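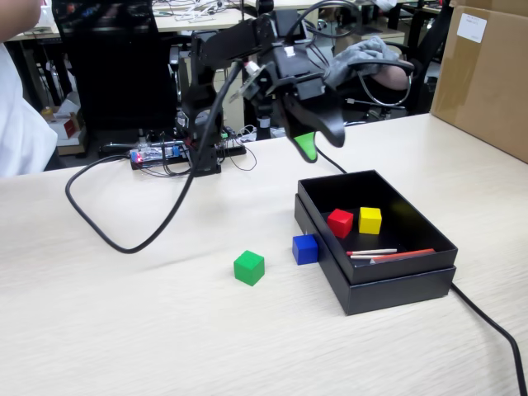
About Stirnon

Stirnon collects demonstration data for robot learning. We record people operating small arms by hand, check the recordings, and deliver them with the notes a training team needs in order to use them. We do not build arms and we do not sell trained models.

The company was started by Sigrun Magnusson and Kjell Söderlund, who had both spent years writing motion scripts for packing lines at Halvorsen. Scripts worked well until a part arrived at an unexpected angle. Learning from examples handled that case better, but the examples were hard to get and often poorly labeled. Stirnon began as an attempt to produce them properly.

How we collect

Most of our work is tabletop manipulation: picking up, placing, sorting, stacking, and moving objects into and out of open containers. The objects are cheap and easy to replace. Colored cubes, pencils and sticks cover a useful range of shapes, and a client can buy the same set and repeat our tests.

An operator drives the arm through a hand control. Joint positions, gripper opening and camera images are stored on a common clock. Each attempt is one episode, from the start pose to the release of the object or to a stop called by the operator. Failed attempts are kept and marked as failed. Start positions are drawn from a list before the session so that operators do not drift toward the layouts they find easy.

A standard task set is 700 episodes, split among at least 2 operators. No episode runs longer than 60 seconds. Every episode is replayed by a reviewer who did not record it. In our last complete set, 91 were rejected, mostly for dropped images – a cabling fault we have since fixed – and were recorded again.

Who we are

Clementina Coelho runs the collection floor and trains new operators. Rūta Laur maintains the recording software and the file format, known in the office as Graveck. Roald Myklebust handles calibration and repairs, including servo replacement. Sigrun and Kjell divide task design and client work between them.

Working with us

We take task descriptions in plain language and return a short written protocol before recording starts. Clients are welcome to visit during collection and try the controls. The next open slots for new task sets are in December.

Page last revised June 23, 2018.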